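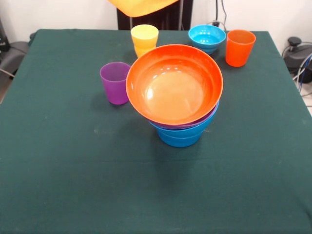 By L. Ververidis

LOSTPORT — The community kitchen at Trirley Hall will switch to plastic tableware in solid colors for its children's lunches, starting in November. The bowls and cups replace white china that had been in use for 22 years and was down to its last few matching pieces.

The new items come in several colors, including orange, purple, blue and yellow. Bowls are supplied in more than one size and nest for storage, with the largest on top when a stack is put together in the order the hall has chosen. A stack takes up less shelf width than the old china did, and the hall plans to remove one of its two wall cupboards as a result.

Color does not mark portion size. Staff considered a system of that kind and dropped it after a trial at the Wurkomville branch, where children swapped bowls at the table and the count at the end of the meal no longer matched the list. At Lostport, any child may take any color.

Lunch will be served at square tables for four. The green cloths already used for card afternoons will stay in the cupboard during meals — they hold crumbs and cannot be wiped down — and the tables will be left bare.

Plastic pieces are to be washed by hand at first. The hall's dishwasher runs a hot cycle intended for china, and a lower setting will be tested before the bowls go into it. Cups will be dried upside down on racks and put away after 5 p.m.

The remaining china will be offered to other kitchens in the district. Chipped plates are excluded. Collection is from the side entrance on Trirley Lane, and boxes are not provided.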